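Ullungate Community Help > Home and Garden > Watering

Keeping pot plants alive while we're away two weeks in December

Posted by Starkemance, Tue 13 November

We're going away for 15 days in December and I have pots on a west-facing balcony: tomatoes, basil, a lemon in a big tub and a few ferns near the door. It gets very hot out there after lunch. I don't have an outdoor tap, so a timer and drippers won't work, and the neighbours will be away at the same time.

I've read that you can turn a plastic drink bottle upside down in the soil and it will feed the plant slowly. I've got a few saved up. What I don't know is how long one lasts and whether the colour of the soil or the size of the holes makes a difference. Last summer I lost everything except the lemon and I'd like to avoid buying it all again.
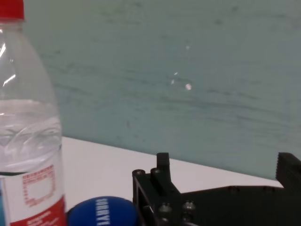 3 answers

Darkby

Bottles work for small pots, but 15 days is too long for one filling in hot weather. Mine last four days on a tomato, maybe six on a fern in the shade. If you still want to use them:

Make 2 small holes in the cap with a hot needle. Bigger holes will dump the lot in an hour.

Water the pot properly first. Dry mix will suck the bottle empty straight away.

Push the neck in a good hand's width so it doesn't tip over when the water level drops.

Do a test run on a warm weekend and write down when each one empties. Potting mix varies a lot – the cheap stuff drains faster than you'd think. I wouldn't worry about the colour of it.

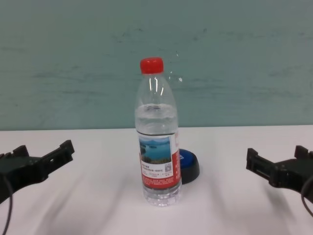

Clear bottle with a red screw cap, partly filled.

For the ferns I'd skip the bottles and use a wick. Put one end of a strip of cotton in a bucket of water and bury the other end in the pot. The bucket has to sit higher than the pot or it slows right down. Put a lid on the bucket to keep the mozzies out.

Move everything off the balcony if you can. Even the laundry floor near a window is better than full afternoon sun. Tomatoes will sulk but they'll come back.

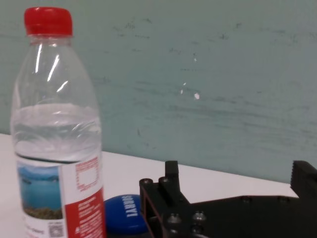
Mrema

Agree with Darkby about moving them, but I'd leave the lemon where it is. A big tub holds plenty. Soak it twice the day before you leave, mulch it thickly and pick off any small fruit. Mine has gone two weeks without water in December and only dropped a few leaves.

I'd give up on the basil. Pick it, make pesto, freeze it and sow more when you get home. A punnet of seedlings costs less than the fuss.

Starkemance

Thanks both. Will try wicks on the ferns and do the bottle test on the tomatoes this weekend. Does the wick have to be cotton? I've got a ball of nylon string here.

Darkby

Cotton or wool. Nylon string didn't carry much water when I tried it. An old T-shirt cut into strips is fine, just wet it before you set it up.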